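Comparing Gripper Fingers on a Two-Arm Station

Prepared by Narayanan Kartha and Dong-geon Koo, Harel Handling Laboratory

This guide sets out how staff should compare two sets of gripper fingers, supplied by Lunance and Grecu, on the lollipop jar task. Allow 20 minutes for setting up. Both arms must be fitted with the same set before a trial begins.

Step 1. Check the wrist cameras

Open the wrist view for each arm and confirm that both fingertips are in sight. Move the arm slowly towards the jar and save a short clip.
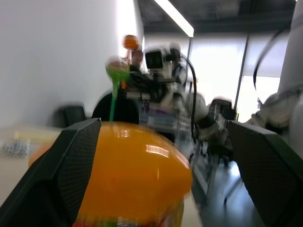
Blurred pictures at this stage usually mean that the exposure time is too long. Shorten it and repeat the approach at the same speed. The setting should then remain unchanged for both sets of fingers.

Step 2. Set the opening and the approach

Place the jar within reach of both arms. Open the fingers fully, bring them level with the stick and close them at the lowest force setting. The lid should not be touched while closing.

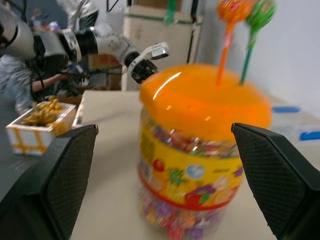 Raise the force one level at a time until the stick is held without slipping. Record the level in the Distosow log, together with the arm used. Wrappers that tear are to be entered as a failed grasp.

Step 3. Run the trials

Complete 100 grasps with each set, changing arms halfway. Requests for replacement fingers should be sent to Horacio Orellana before noon on Friday.

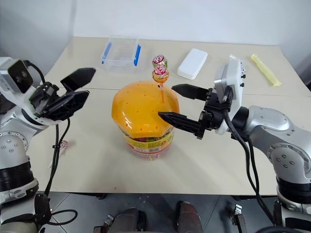
Right gripper open beside the lower lollipop, seen from the head camera.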